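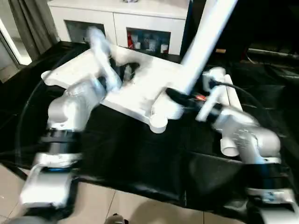

ribbed side up, long pole off the right

Hetstead Swap & Fix > Put it back together > White plate + poles, no manual

gluepot_11
ok so this came out of a Hetstead clearance lot, box said Orivus and nothing else, no sheet, no bag of screws. One big flat plastic plate w/ ribs and cutouts, round knob near the lower edge, long pole, couple tubes. Black cable with a red-orange band near the bottom of the pole. Laid it out on a black cloth so I dont lose bits. Anybody had one of these apart? Which tube goes in first?

shelfpin
Long one first. Always long one first

tannery254
disagree, you want the short one seated before anything tall goes on or you're fighting the weight of the pole the whole time. did that on a Zavunine floor stand and cracked the socket

shelfpin
a Zavunine is a totally different base tho. those are solid, no ribs

tannery254
same idea, plastic socket + long lever = crack

mudroom_mo
Is the knob a foot or a lock? If it turns its a lock, back it off before you push any tube in

gluepot_11
turns a quarter then stops. so lock I guess?? will back it off

mudroom_mo
Yep. Dont force past the stop

gluepot_11
more from the same afternoon

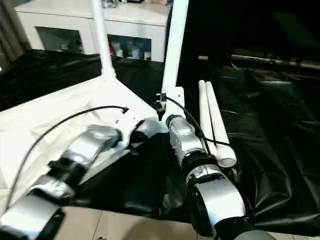
the two posts, two pipes over on the right

gluepot_11
right post is thicker than the left and has a flat white bracket near the bottom, little black clip on the side of it. Cable comes off the clip and goes over the two PVC pipes. Other cable is across the white fabric with a small connector on the end. Are the posts supposed to be different sizes or did somebody mix 2 kits

shelfpin
mixed kits. send it back

tannery254
or the thick one carries the load and the thin one just guides. bracket's on the thick one, so that's my vote

shelfpin
then what are the pipes for

tannery254
crosspieces? no idea

lintfree
Measure the outside of the PVC against the tubes before you decide anything. If its the same they're spares. And tape a label on both cables NOW, I mixed mine up on a Shevchuk rack and lost an evening

gluepot_11
good call on the labels. calipers are in the truck, will measure after dinner

mudroom_mo
also pull that fabric tight before you tighten anything, wrinkles get trapped at the front edge and then you're undoing it all

shelfpin
still say mixed kits

gluepot_11
noted lol. pipes are 13 inches each, diameter tommorow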